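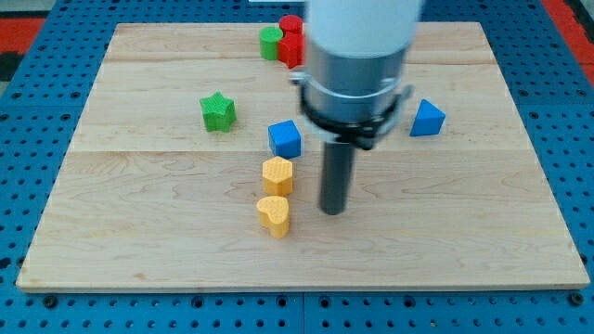
Maple board, edge-joined planks, visible grain.

Guvwood Edge-Joined Maple Boards
Sold by Plultlow Timber Supply

Product overview

Guvwood boards are made from solid hard maple planks glued edge to edge and sanded flat on both faces. They are sold unfinished. Typical uses are bench tops, shelves, drawer fronts, cutting surfaces and small table tops. There is no veneer and no core layer, so the board can be planed, routed or cut to any shape without exposing a different material.

The planks run the full length of the board. There are no finger joints. Plank widths vary within a board, and the joint lines stay faintly visible under a clear finish. Buyers who want an even surface with no visible joints should look at the veneered panels in the Sheehan range.

Grades

Select: pale sapwood on the top face, no knots. The underside may show light brown heartwood.
Standard: small color changes on both faces, pin knots allowed, no open defects.
Shop: mixed color, filled knots allowed on one face. Suited to jigs, fixtures and painted work.

All three grades have the same glue line and the same flatness tolerance. Grade affects appearance only.

Moisture and movement

Boards leave the mill at 7 percent moisture content and are wrapped in film on the same shift. Keep the wrap on until the board is in the room where it will be used. After unwrapping, stand the board on edge or lay it on evenly spaced battens so that air reaches both faces. Leave it for 3 days before cutting. A board left flat on a solid surface will take up moisture on the top face only and may cup.

Maple moves across the grain with the seasons and very little along it. Fixings into a frame must allow for this. Use slotted brackets or wooden buttons, with one fixed point at the center line. Do not glue a board across its full width to a rigid base. Cleats screwed tight at both edges are the usual cause of split joints in the claims we receive.

Cutting and drilling

Hard maple burns easily. Use a sharp blade and a steady feed, and do not stop partway through a cut. For router work, take several shallow passes and keep the last one light. End grain tears out at the far corner unless it is backed with scrap.

Drill pilot holes for all screws. Steel screws under 6 mm can shear in this timber if driven dry – a little wax on the threads is enough to prevent it. Threaded inserts hold well in face grain and poorly in end grain.

Finishing

Sand to 100 grit to remove mill marks, then continue to the grade called for by the finish. Maple does not take dark stain evenly. Test any pigment stain on an offcut from the same board, as results differ between planks. Hardwax oil and water-based clear coat both keep the pale color. Oil-based varnish turns the surface yellow over time.

Apply the same number of coats to both faces and all edges. An unsealed underside will pull a flat board out of shape within one heating season.

For cutting surfaces, use food-grade mineral oil and renew it when the surface looks dull. Do not soak the board or put it in a dishwasher.

Glue

Joints are made with Biltel D3 adhesive, which is water resistant but not waterproof. The boards are for indoor use. They are not suitable for shower rooms, exterior doors or covered porches.

Ordering

Boards are cut to length at no charge. Width cuts are charged per pass. Edges are supplied square, and a small round-over can be added to the top edges on request. State the grain direction on every drawing – the first dimension is read as the length along the grain unless marked otherwise.

Cut boards cannot be returned. Uncut boards in the original film can be returned within the period shown on the invoice. Report transit damage before unwrapping and keep the packaging.

Technical questions: Fionnuala McGrath, product desk
Trade accounts and pallet orders: Cillian Madigan

Data sheet revised 2023-05-12. Replaces all earlier versions.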